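Section 4. Gripper Set-Up and the Fruit Pick Drill

This section is for student teams at the Clonmont robotics club who have finished Section 3 (Arm Power-Up and Homing). It covers fitting the finger pads, setting the grip force, checking the wrist camera, and running the first pick from a plate. Do the parts in order. A team that skips 4.2 will have to repeat 4.4.

The drill is the entry task for the Catumley Cup produce event. Rules for the event are in Appendix C.

4.1 Before You Start

You need:
Arm, homed and in the PARK position
Two gray finger pads from the pad box
2.5 mm hex key
Loureiro control box with the club profile loaded
Laptop with the Etgate viewer open
One plate from the shelf
One apple

Use a firm apple. Soft fruit gives a false force reading and leaves juice on the pads.

CAUTION: Keep hands, hair, sleeves and lanyards away from the fingers whenever the green lamp on the control box is lit. The fingers can close without a sound.

4.2 Fitting the Pads

1. Press STOP on the control box. Wait for the green lamp to go out.
2. Open the fingers by hand until they meet the end stops.
3. Loosen the two screws on the back of each finger by one turn. Do not take them out.
4. Slide the old pad off toward the fingertip.
5. Slide the new pad on with the smooth face inward. Push until it seats.
6. Tighten the screws until they are snug. Stop there. The threads are cut into soft metal and will strip.
7. Close the fingers by hand. The pads should touch along the full tip. If one side touches first, go back to step 3.

Note: Wipe the pads with a damp cloth after every session. Do not use alcohol wipes, which cloud the surface and make it slick.

4.3 Setting Grip Force

Force is set as a plain number from 0 to 1000 in the GRIP field. The number is a motor limit and has no unit. Do not compare it with readings from the kitchen scale.

1. Release STOP and press READY.
2. Open the Tools menu and choose Grip.
3. Enter 200 in the GRIP field and press Save.
4. Enter 90 in the SPEED field and press Save.
5. Press TEST. The fingers close, hold, and open.

If the box shows error 1198, the fingers did not reach the closed position in time. Press STOP, look for crumbs in the finger track, and run TEST again. If the error comes back, tell the bench lead and write it in the log.

CAUTION: Do not raise GRIP to cure a slipping pick. Slips in this drill mostly come from dirty pads or poor centering. A high setting bruises the fruit, and bruised fruit scores zero in the event.

4.4 Placing the Fruit

1. Set the plate on the table inside the taped square.
2. Place the apple near the middle of the plate.
3. Turn it so that it rests without rocking. On an uneven apple this can take a few tries.
4. Move the arm to HOVER. The wrist should stop over the plate with the fingers open.
5. Jog the wrist left or right until the apple is midway between the fingertips in the viewer.

Note: The apple may be placed either end up, but the team must log which end faces the camera. Write S for stem end or B for blossom end in the END column. The color match treats the two as different targets.

4.5 Closing on the Fruit

1. Check that everyone at the bench is behind the line. The operator says "closing" out loud.
2. Lower the wrist in small steps with the down arrow.
3. Stop when both fingertips are level with the widest part of the apple.
4. Press CLOSE once.
5. Look at the viewer before lifting. Both tips should be in contact, at similar heights, with the apple centered between them. 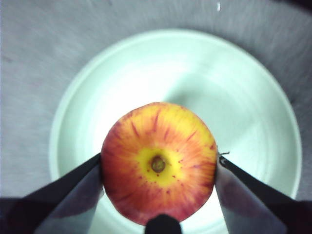
Figure 4-3. Wrist camera view with both fingers on the apple, blossom end toward the camera. Log as B.

6. If only one tip is in contact, press OPEN, jog toward the free side, and repeat from step 4.
7. If contact is good, press SNAP to save the view. The file goes to the team folder.
8. Raise the wrist to HOVER height and hold for a slow count of five.
9. Lower to the same height, press OPEN, and return to PARK.

Note: Small bits of leaf or stem at the contact point do not void a run. Clear them off the pads before the next one - a bit that gets pressed in will hold the pad away from the skin.

4.6 Color Match

The sorter program compares the saved view with the color range set by the team. Many apples are more than one color. The one in Figure 4-3 is yellow around the blossom end and turns orange and then red toward the rim, with fine red streaks over the skin. A range picked from the middle alone will miss most of such a fruit.

1. Open the saved view in Etgate and choose Pick Range.
2. Click once in the yellow area, once in the orange area, and once near the rim.
3. Keep clicks off the plate, the pads and the dark knob at the center.
4. Press Apply. The matched area turns blue.
5. If the plate turns blue as well, the range is too wide. Press Undo and click farther from the edge of the apple.
6. Save the range under the team name and the END letter, for instance TEAM2-B.

Table glare and plate shadows change with the room lights. Set the range again if the blinds are moved.

4.7 Shutting Down

1. Confirm that the arm is in PARK.
2. Press STOP and wait for the lamp to go out.
3. Wipe the pads and the plate.
4. Put used fruit in the compost tub. Fruit that has been gripped is not to be eaten.
5. Fill in the log: operator, GRIP, SPEED, END, result.

Pad sizes and spare screws are listed in Appendix A. Corrections to this section go to Azadeh Safavi. Step numbers were changed in the December revision, so older bench cards for 4.5 should be thrown out.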